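双臂操作台设备维护技术员(全职)招聘启事

招聘单位:Pernitz 自动化实验与应用部
工作地点:Usside 园区,二号楼一层
岗位编号:289
汇报对象:Severyn Zakharchenko(设备组)
到岗时间:二月

一、岗位概况

Pernitz 设备组负责园区内双臂操作台的安装、标定、日常保养与故障维修。操作台用于柔性物料的抓取、展平与折叠作业,物料以毛巾、餐巾和薄棉布为主。本次招聘的技术员固定负责 Redov 台,即一个台架、两条机械臂、两只夹爪及其供电、通信和线缆系统。岗位不涉及算法开发,也不涉及操作数据的标注。

Redov 台目前由设备组成员兼管,故障响应时间无法保证。该岗位设立后,台架的停机、复机和参数变更均由技术员签字确认,其他人员不得自行改动限位、零位和夹持力设定。

二、工作内容

1. 班前检查

每班 7:40 开始,8:30 前完成。检查顺序固定:急停回路、供电电压、通信状态、关节零位、夹爪开合、台面及台架紧固件。任何一项不合格,台架不得交付使用。检查结果写入纸质点检表,同时录入 Preda 维护系统。两处记录不一致时,以纸质表为准,并在当班内更正系统记录。

关节零位采用机械定位销核对。定位销插入后,读取各关节编码器数值,与上一次标定记录比较。偏差超出允许范围时,先检查法兰螺钉和同步带张力,再重新标定。禁止仅以软件偏置消除偏差后继续运行。

2. 夹爪保养

夹爪指端是本台架更换频率最高的部件。抓取棉织物会使纤维进入指根滑槽,造成开合阻力上升,夹持电流随之偏高。保养周期为 600 次开合清洁一次,3,055 次开合更换指端垫片。清洁时断开夹爪供电,拆下指端,用干燥压缩空气吹出滑槽内的纤维,再以无纺布擦拭导向面。导向面不加油脂,油脂会污染织物并吸附更多纤维。

更换垫片后须做夹持测试:双爪分别夹住同一块测试布的两端,缓慢外拉,观察布料是否在指间滑移,并记录夹持电流峰值。左右两爪的峰值差超过规定值的,按较差一侧返工。垫片须成对更换,不得新旧混装。

3. 线缆管理

双臂在台面中部协同作业时,腕部和肘部线缆的弯曲次数较多,是本台架主要的间歇性故障来源。技术员每周检查一次沿臂线缆的固定点、弯曲半径和插头锁紧状态,重点是腕部旋转关节前后两段。线缆在全行程范围内不得绷紧,也不得垂入夹爪的工作区域。

更换线缆的步骤如下:断电,等待母线电压降至安全值;拍照记录原走线;从远端向基座方向逐段拆除扎带;新线缆按原路径敷设,肘部预留活动余量;手动将各关节转至两端极限,确认无拉扯;上电后以最低速度空载运行一个完整循环。空载运行期间,技术员手持急停按钮,不得离开台架。

4. 通信与供电

两条机械臂的通信分别接入,不共用支路。出现丢包或关节掉线时,按以下顺序排查:插头、线缆、交换机端口、臂内转接板。每次只更换一个部件,更换后连续运行 100 个循环,无复发方可关闭工单。一次更换多个部件、导致无法确定故障点的工单,退回重做。

供电部分只要求低压侧操作资质。配电柜进线侧由园区电工负责,技术员不得打开。

5. 台架与工作区

台架紧固件每月复紧一次,使用扭矩扳手,复紧后划线标记。台架若发生移动或碰撞,必须重新核对双臂基座之间的相对位置,再恢复双臂协同动作。单臂动作不受此限制,但须在点检表上注明。

测试织物由技术员领用和更换。起球、脱线或有明显污渍的织物不得用于夹持测试,否则测得的电流值不可比较。织物洗涤后须完全干燥,不使用柔顺剂。

双臂处理织物的作业状态
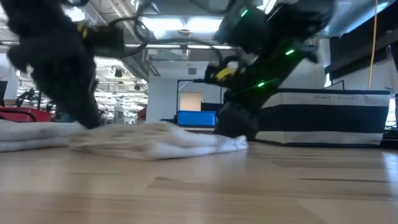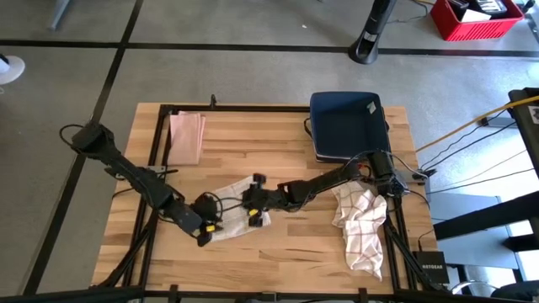

6. 故障处理与记录

故障发生后,技术员先保留现场,再导出控制器日志,最后断电检修。未导出日志即断电的,须在工单中写明理由。工单内容包括故障现象、发生时的动作步骤、关节号、排查过程、更换部件编号和复机测试结果。“已处理”“正常”等不含信息的描述不予接收。

每周日台架不安排作业,为计划检修时段。周日检修由技术员与设备组轮流承担,轮到者当周另行安排一天休息。

三、任职要求

机电一体化、自动化、电气或相近专业,大专及以上学历。具有同等能力的技工院校毕业生,凭实操考核成绩可不受学历限制。

两年以上机械臂、数控设备或自动化产线的维护经验。有双臂或轻载协作臂维护经验者优先。

能够独立阅读电气原理图和装配图,能使用万用表、示波器、扭矩扳手和百分表。能完成小截面多芯线缆的压接与焊接,并对自己制作的线缆做通断和绝缘检查。

了解常用现场总线和以太网通信的基本排查方法,会在 Linux 命令行下查看日志、重启服务、备份参数文件。不要求编程,能读懂简单脚本即可。

持有有效的低压电工作业证。证件在到岗前到期的,须先完成复审。

能以中文书写清楚的工单。部分备件手册只有英文版,须具备查阅能力。

四、工作时间与待遇

标准班为 7:40 至 16:20,中间休息 40 分钟。台架连续运行测试期间有夜间值守,按园区规定计发值守津贴,并提前一周排班。

薪资按技能等级核定,等级由实操考核结果决定,录用通知中写明。试用期三个月,薪资不打折。园区提供工作餐、防护鞋、防割手套和个人工具一套。工具离职时归还,正常磨损不追究。

到岗后的前四周为跟班期。第一周学习点检和急停流程,第二周学习夹爪拆装,第三周学习线缆更换,第四周在设备组人员在场的条件下独立完成一次零位标定。四项均合格后,方可单独签署点检表。

五、考核方式

考核分为面谈和实操两部分,同日进行。

面谈约 40 分钟,由 Chathurika Bepari 主持,内容为以往维护案例。请应聘者准备一个自己完整处理过的故障,说明最初的判断、被排除的可能以及最终确认的依据。可携带图纸或记录,但须隐去原单位的保密信息。

实操共三题,总时长两小时:

第一题,拆下一只夹爪的指端,清洁滑槽并更换垫片,装回后完成夹持测试。评分看拆装顺序、垫片配对和记录是否完整,用时只作参考。

第二题,制作一根腕部通信线缆并完成通断检查。压接端子允许返工一次。

第三题,在已设置故障的训练臂上查找掉线原因,写出工单。训练臂运行速度已限制,现场有考核人员监护。进入臂展范围前未断电者,该题记零分,考核即行终止。

考核所用工具和防护用品由我方提供。请穿长裤和不露趾的鞋,长发束起,不佩戴戒指、手链和挂绳。

六、报名方式

请提交以下材料:个人简历、学历证明复印件、低压电工作业证复印件,以及一份本人撰写的维修记录或工单样本。样本篇幅不限,手写扫描件亦可。没有样本的,可用一页文字描述一次维修过程代替。

材料递交至 Usside 园区二号楼前台,信封注明“岗位 289”,或通过园区招聘页面上传。上传文件统一为 PDF 格式,文件名为“289-姓名”。材料不全的,设备组会通知补交一次。

初审通过者由 Chathurika Bepari 电话通知考核时间。未通过者以邮件答复,复印件统一销毁,不退还。岗位技术问题可在报名页面留言,由 Severyn Zakharchenko 于工作日 15:00 后集中回复。

本岗位招聘一人,录满后页面关闭。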